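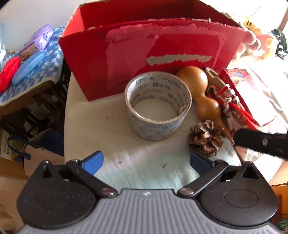 4.2 Tidying a table into a box

Read this before promising anyone a robot housekeeper. As of October 2021 the Nilterex clears small tables. Large ones remain your job.

1. Put the open box within reach and leave its flaps out of the way.

2. Start with easy things. A tape roll standing on its end is easy. A pine cone is harder, and a bottle gourd is a matter of opinion.

3. Set the jaw force to 2. Higher settings turn pine cones into kindling.

CAUTION: Keep ribbon and plastic wrap away from the jaws. The Nilterex will hold on to both with great loyalty.

4. Check that the pads meet the cone on its sides, well clear of the cardboard.

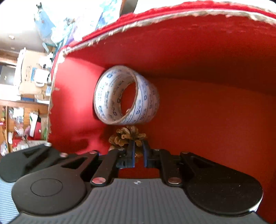 5. Press Release. Wait. Press it again.

NOTE: Ebuka Adeleke in support logged 300 tidying runs, and 280 needed no human help. Ask him about the others when you have an afternoon.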